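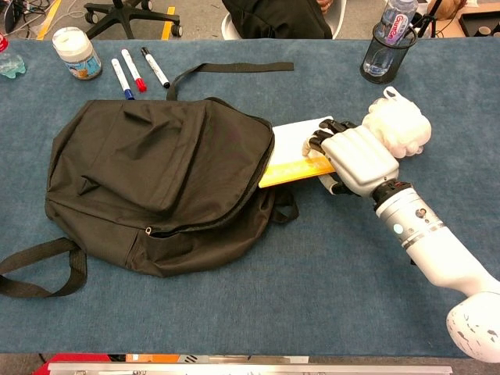
FOR IMMEDIATE RELEASE

Trestel to publish "Thirteen Ouds", the life's work of a man who would rather have been left alone with his clamps

Vuststead, February – Trestel, the small press that brought you a history of the mandolin nobody could lift, is pleased to announce Thirteen Ouds: The Workshop of Abou Zeid, by Peadar Lenihan. The book follows 13 instruments from one workbench in Clekley to wherever they ended up, which in one case was the top of a wardrobe two streets away.

The Abou Zeid workshop has been making and mending ouds above a carpet shop in Clekley for longer than the present landlord can account for. It has no website. It does have a telephone, which is answered when the glue allows. Players have nevertheless found their way up the stairs for years, usually carrying something with a crack in it and a story about how the crack was there when they bought it.

Lenihan first climbed those stairs as a customer. He had a borrowed oud with a loose peg and expected to be gone in ten minutes. He left at closing time without the oud, the peg or his umbrella, and with the beginnings of a book. The umbrella has since been returned.

"I asked one question about bracing," said Lenihan. "Lahcen answered it, and then he answered the question I should have asked, and by then it was dark. I started taking notes mainly so that I'd have something to do with my hands."

Lahcen Bouzid, who has run the bench since his teacher retired, agreed to be interviewed on condition that he did not have to stop working. Readers will find that many of his best remarks end abruptly, usually at the point where he needed to pick up a chisel. The author has left these as they are.

Each chapter takes a single instrument. There is the student model that went through three schools and a flood, the concert oud that was built twice after its first owner changed his mind about the scale length, and the one with the rose carved upside down, which its player refuses to have corrected. Chapter nine concerns an instrument that has never been finished. Bouzid says it is resting.

The text comes with full measured drawings, string gauges and soundboard thicknesses for all the ouds covered, along with tuning charts for the Arabic and Turkish sets the workshop supplies. A long appendix deals with pegs. Trestel tried to shorten it and was talked to.

Recordings have been made to go with the book. Essam Metwally plays every instrument that can still be played, mostly in short improvised pieces, in the workshop itself and after the carpet shop has shut. One track includes a bus. Metwally felt it came in on the right note and asked for it to be kept.

"Some of these ouds are very polite and some of them argue," said Metwally. "The cheap one argues the most. I would take it home tomorrow, but the owner has noticed me looking at it."

Abdelilah Bennani has written the foreword, which is short, affectionate and almost entirely about lunch. Brahim Saber edited the book for Trestel and checked the measurements at the bench over two winters. He reports that he can now tell spruce from cedar by tapping it, and that his family have asked him to stop doing this to the furniture.

"We're printing 4,000 copies, which for a book about oud repair is either brave or a clerical error," said Saber. "I've looked into it and I'm told it's brave."

The binding is sewn so that it will lie flat on a bench, and the drawings are printed at a size that can be read from a standing position. Early proofs were tested at the workshop, where one acquired a ring from a tea glass and another was used to level a table. Both have been kept by the publisher, and neither is for sale.

The launch will be held in the reading room at Vuststead Music Library at 7 pm. Metwally will play, Lenihan will read from the chapter on the wardrobe, and Bouzid will answer questions for as long as he can be persuaded to sit down. Visitors are welcome to bring instruments for him to look at – ouds only, please. Last time there was a banjo, and it took up most of the evening.

Entry is free, but seats should be reserved through the library desk. The stairs at the workshop itself are steep and the workshop will not be open on the night, so please don't try the door.

Thirteen Ouds: The Workshop of Abou Zeid will be available from Trestel and from booksellers who can be talked into it. The recordings are included as a download with each copy.

Notes for editors

Review copies and interviews with Peadar Lenihan can be arranged through the Trestel press desk in Vuststead. Requests to interview Lahcen Bouzid will be passed on, and he may ring you back.

The title is pronounced as written. "Oud" rhymes with "food".

Trestel publishes books on stringed instruments and the people who make, play and sit on them.

ENDS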